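4. Working rules for a shared picking cell

4.1 Why we wrote rules at all

Good practice in robot picking is mostly passed on by word of mouth. A new student learns from whoever happens to be in the lab that week how tightly to clamp a bin, when to reset the objects and what counts as a failed grasp. We have done this ourselves for years, and we still enjoy it, but it makes results very hard to compare. When Finbarr Mulligan tried to repeat our January trials at the Skamberg site, using the same arm model and the same object list, his success figures came out well below ours. It took the two groups two weeks of calls to find the reason. We had been nudging objects away from the walls before each run. He had been leaving them where they fell. Neither group had written it down.

The rules in this section grew out of that conversation. We call them the Nollo rules, after the first of our two cells. They cover the fixed parts of the workspace, the handling of objects between attempts, the behaviour of people near the arm, and the keeping of the log. They do not replace a risk assessment or any machinery safety standard that applies at a given site, and each site in the study completed its own assessment before the arm was powered. What they add is a layer of shared habit on top, and we were delighted by how much that layer changed.

4.2 Drafting

Ebise Negash wrote the first draft by sitting beside the operators and noting every decision they made that was absent from the protocol. The list ran to 60 items. Many were tiny (which hand holds the enabling device, whether a lid is put back on a tub) and several contradicted each other, sometimes within a single afternoon. Noreen Buckley then sorted the items by asking one thing of each: if two people did this differently, could the recorded result change, or could someone be hurt? Anything that failed both tests was dropped, however fond of it we were.

The draft was tried at Nollo and at Skamberg in parallel. Operators could object to any rule in writing, and an objection had to name the attempt in which the rule had got in the way. This kept the discussion pleasantly close to the bench. The wording below is the one in force from 15th March, when both sites froze their documents and began the trials reported in Section 5.

4.3 Rules for the fixed workspace

Rule 1. The bin is held to the table mechanically. Tape may mark a position but may not hold one. Early on we had a bin that crept a few millimetres over a morning, and the planner quietly became worse and worse at the near wall. A clamp on one side and a stop on the other is enough for light household objects.

Rule 2. Wear is recorded and left alone. A scuffed floor or a scratched wall affects both friction and depth sensing, and it is tempting to swap in a clean bin when a visitor is due. Do not swap bins within a block of trials. If a bin has to be replaced, the block ends and a new one starts.

Rule 3. Cables and hoses are routed with slack for the full planned motion and tied to the arm where slack could snag. The operator runs the widest motion in the block at reduced speed before the first attempt, watching the bundle and leaving the objects out. Jawad Jadoon added a line here that we have come to love: the person who tied the bundle does not sign it off. It costs a few minutes and brings a second pair of eyes to the part of the cell that changes most often.

Rule 4. Anything on the table that is not part of the trial is either fixed and listed, or taken away. Strips, spacers and offcuts used to level or protect a bin count as part of the cell and go on the list.

4.4 Rules for objects

Rule 5. Objects are drawn from the written set by lot. The person running the policy does not choose them. We use a set of everyday items with a wide spread of shape, stiffness and surface, including things that are awkward on purpose - thin edges, clear plastic, soft or crumpled items.

Rule 6. Objects are tipped into the bin from a tub and stay as they land. This is the rule that came straight from the disagreement with Skamberg. An object that leans in a corner is a fair part of the task, and so is one lying partly under another. If an object lands outside the bin, the whole draw is tipped again and the log says so.

Rule 7. No object is touched by hand between attempts in the same draw, unless the arm has to be recovered. If a recovery disturbs the objects, the draw is closed at that point. Attempts made before the recovery still count.

Rule 8. An object that cracks, tears or loses a part is retired at the end of the draw. Its number is never reused, even for an identical replacement.

Rule 6 met the most resistance, and we understand why. A policy that handles the middle of the bin beautifully may look clumsy in the corners, and it is disheartening to watch a good morning slide. Yet the corner cases turned out to be the most instructive data we had. Nuala Ó Flaithearta rewrote the approach planner after reading only the corner failures, and the new version is the one we now ship with the Costello software release.

4.5 Rules for people

Rule 9. One named operator is in charge of the arm at any time. The name is spoken aloud and entered in the log at each handover.

Rule 10. Hands enter the workspace only when the arm is in its protective stop state and the operator has said so. The person reaching in repeats the words back. This felt theatrical for a few days and then became ordinary.

Rule 11. Conversation with visitors is held outside the marked area. The operator is allowed, and encouraged, to ignore questions.

Rule 12. A stop is never questioned at the time. Anyone present may call one, for any reason or for none they can put into words, and the attempt is logged as void. We reviewed the void attempts at the end of each block and found no sign that the freedom to call a stop was being overused.

4.6 Rules for the log

Rule 13. The outcome is entered before the next attempt begins. The permitted outcomes are success, drop, miss, wrong object, collision and void. A grasp that lifts the object and loses it before the release point is a drop, however close it came.

Rule 14. Every attempt has an overhead or side view stored with it, taken from a camera that does not move during the block. The view should take in the bin, the gripper and enough of the surroundings to check Rules 1 to 4 afterwards.

Rule 15. Corrections are added beneath the original entry. Nothing is deleted.
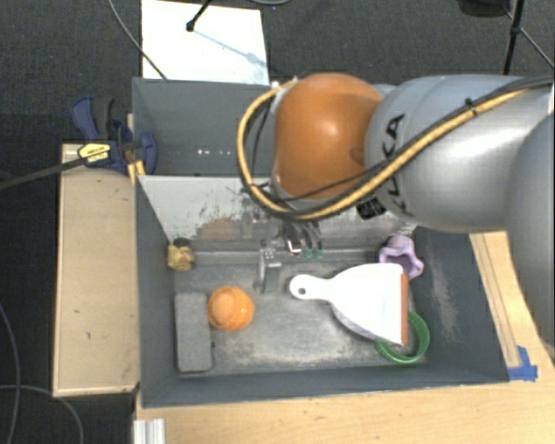

Figure 3. The arm over the front bin with objects in place, seen from a fixed camera.

Should a lab that already has its own protocol adopt all of these rules?
Start with Rules 6, 7 and 13, which have the greatest effect on whether results can be compared, and add the others as the local protocol comes up for review.

We put the matter in that form because it was the one most often raised by readers of the draft, and the short reply is the one we kept giving.

4.7 Does the rule set hold up in use?

Across both sites the log holds 1,092 attempts made under the frozen rules. We asked an auditor from the Drerell group, who had taken no part in the drafting, to compare a sample of 163 attempts against the stored views and to flag any departure from Rules 1 to 8. Most of the departures found were against Rule 4, nearly always a small item left on the table after a repair. The auditor also found two cases of an outcome entered after the next attempt had started, visible from the time stamps alone.

We were thrilled to find that the gap between the two sites had almost closed. Some of the remaining difference can be put down to lighting, which the rules do not yet cover. We left lighting out because the sites could not agree on a measurement that an operator could make quickly, and a rule that cannot be checked at the bench tends to be followed by guesswork. Noreen Buckley is testing a simple grey card routine, and we hope to include it in the next version.

4.8 Limits

The rules were written for a single arm picking light household objects out of an open bin. They say nothing of conveyors, mobile bases or work shared at close quarters between a person and a moving arm, and they should not be stretched to fit. Both sites also had experienced operators. A group starting from nothing may need more detail on recovery, where our text leans heavily on local training.

There is a cost in time as well. Tipping the objects and leaving them makes each draw quicker, but the spoken handovers and the second check on the cable bundle slow the start of a block. Operators told us they minded this less as the weeks went on, and at Skamberg the cable check has spread to two other cells that are not part of this study - a very happy surprise for those of us who drafted it. The full text of the rules, with the objections received and our replies to them, is given in Appendix B, and other groups are welcome to copy it, change it and tell us where it fails.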